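Pravar 바구니 분류 데이터셋

손목 카메라 영상과 그리퍼 상태만으로 물체를 바구니에 옮기는 정책을 학습하고 평가하기 위한 원격 조작 데이터 모음이다. Stosden 조작 연구실에서 수집했고, 데이터 정리와 이 문서의 관리는 Brodie Hinds가 맡고 있다. 본 문서는 20/04/2021 배포본을 기준으로 한다.

개요

전체 에피소드 수: 3948
과제 종류: 8
조작자 수: 8
과제당 평가 시행: 35
에피소드 최대 길이: 300 스텝
관측: 손목 카메라 RGB, 관절 각도, 그리퍼 개폐 폭
행동: 말단 장치의 상대 변위(위치 3축, 회전 3축)와 그리퍼 명령
언어 지시문: 영어와 한국어, 에피소드마다 각 한 문장

이 데이터로 확인하려던 것은 외부 고정 카메라가 없을 때 정책이 목표 바구니의 위치를 얼마나 오래 유지하는가이다. 손목 카메라는 물체에 접근할수록 시야가 좁아진다. 파지 직전에는 바구니가 화면 가장자리에만 걸리거나 아예 사라지는 경우가 많다. 기존의 단일 프레임 정책은 이 구간을 지나면 두 바구니를 혼동하는 일이 잦았고, 우리는 관측 이력을 짧게 요약해 넘기는 방식(이하 Paewai)을 비교 대상으로 두었다.

작업 환경

작업대는 흰색 무광 상판이다. 바구니는 엮은 형태이고 테두리가 밧줄처럼 꼬여 있다. 두 바구니의 색이 같으므로 색으로는 목표를 구분할 수 없고, 지시문의 위치 표현("위쪽 바구니", "아래쪽 바구니")을 따라야 한다. 위쪽과 아래쪽은 에피소드 첫 프레임의 손목 카메라 화면을 기준으로 정한다. 로봇 베이스 좌표가 기준이 아니니 변환 스크립트를 직접 작성할 때 주의할 것.

물체는 단색 블록을 주로 썼다. 파란 블록 과제에서는 그리퍼 손가락이 블록의 왼쪽 면에 붙는 순간부터 화면 대부분을 상판과 바구니가 차지하고, 블록은 오른쪽 아래 모서리에 일부만 남는다. 아래 프레임이 그런 구간에 해당한다. 두 바구니도 오른쪽 모서리 부근만 들어와 있으며, 위쪽 바구니 안의 빨간 물체는 아주 작은 조각으로만 보인다. 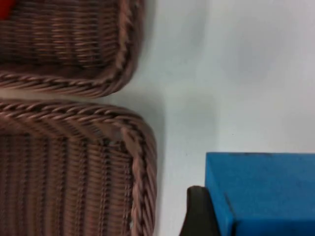
수집 절차

1. 조작자가 물체와 바구니를 배치표에 따라 놓는다. 배치표는 layouts 폴더에 있다.
2. 로봇을 초기 자세로 보낸 뒤 지시문을 화면에 띄운다.
3. 조작자가 6자유도 컨트롤러로 과제를 수행한다. 300 스텝을 넘기면 기록이 자동으로 끊긴다.
4. 조작자가 성공, 실패, 판정 보류 중 하나를 입력한다.
5. 다른 사람이 영상을 다시 보고 판정을 확인한다. 두 판정이 다르면 보류로 둔다.

실패 에피소드도 지우지 않았다. 모방 학습에 쓸 때는 label 필드로 걸러 내면 된다. 그리퍼가 물체를 놓친 뒤 다시 잡아 성공한 경우는 성공으로 표시하고 regrasp 값을 참으로 두었다.

파일 구조

episodes/ : 에피소드별 HDF5 파일
layouts/ : 물체와 바구니 배치표(CSV)
splits/ : 학습, 검증, 평가 목록
scripts/ : 읽기, 재생, 변환 스크립트
calib/ : 손목 카메라 내부 파라미터와 손-눈 보정값

각 HDF5 파일의 주요 필드는 다음과 같다.

obs/wrist_rgb : 손목 카메라 영상, uint8
obs/joint_pos : 관절 각도, 라디안
obs/gripper_width : 손가락 사이 간격, 미터
action : 행동 벡터 7차원
instruction_ko, instruction_en : 지시문
label : success, fail, hold
regrasp : 참 또는 거짓
operator_id : 익명 처리한 조작자 번호

분할

분할은 배치표 단위로 했다. 같은 배치에서 나온 에피소드가 학습과 평가에 동시에 들어가지 않는다. 에피소드 단위로 무작위 분할하면 검증 손실이 실제보다 낮게 나오므로 splits 폴더의 목록을 그대로 쓰기를 권한다. 조작자 번호는 분할 기준에 넣지 않았다.

기준 결과

과제마다 35회씩 실물 로봇에서 시행했다. 단일 프레임 정책은 물체를 집는 단계까지는 Paewai와 차이가 작았다. 차이는 물체를 든 다음에 났다. 단일 프레임 정책의 실패는 대부분 반대쪽 바구니로 향한 경우였고, Paewai에서는 바구니 테두리에 물체가 걸린 경우가 가장 많았다. 관측 이력을 늘린다고 계속 좋아지지는 않았다. 이력이 길어지면 조작자가 머뭇거린 동작까지 따라 하는 현상이 나타났다. 과제별 수치는 scripts/eval 아래의 결과표에 있다.

시뮬레이션 환경 Platisau에서 사전 학습한 가중치로 시작한 실험도 했으나 바구니의 엮인 무늬를 단순 텍스처로 대체한 탓인지 이득이 뚜렷하지 않았다. 원인은 아직 확인하지 못했다.

사용법

환경을 설치한 뒤 다음 명령으로 에피소드 하나를 재생할 수 있다.

python scripts/replay.py --episode 35 --camera wrist

전체를 학습용 형식으로 변환하려면 다음과 같이 한다.

python scripts/convert.py --split train --label success --out ./train_data

변환 중 메모리가 부족하면 --workers 값을 낮춘다. 기본값은 8이다.

알려진 문제

초기에 수집한 일부 에피소드는 그리퍼 폭의 시간 기록이 영상보다 한 스텝 늦다. convert.py는 이를 보정하지만 HDF5를 직접 읽는 경우에는 보정되지 않는다.
바구니와 블록 근처의 그림자 방향이 수집 시기에 따라 다르다. 조명 위치를 도중에 한 번 옮겼다.
파지 구간에서 초점이 흐린 프레임이 있다. 따로 제거하지 않았다.
한국어 지시문은 표현의 폭이 좁다. 언어 일반화 평가에는 적합하지 않다.

사용 범위

연구와 교육 목적으로 쓸 수 있다. 이 데이터로 학습한 정책을 사람이 가까이 있는 환경에서 별도의 안전 장치 없이 구동하지 말 것. 힘 센서 값이 들어 있지 않아 접촉력을 제한하는 용도로도 쓸 수 없다.

문의

데이터 오류는 저장소의 이슈 게시판에 에피소드 번호와 스텝 번호를 함께 적어 남긴다. 판정에 이의가 있으면 제목 앞에 [label]을 붙인다.

변경 내역

4월 배포본: hold 판정 추가, 배치표 단위 분할로 변경, 손-눈 보정값 갱신
이전 배포본: 최초 공개, 에피소드 단위 분할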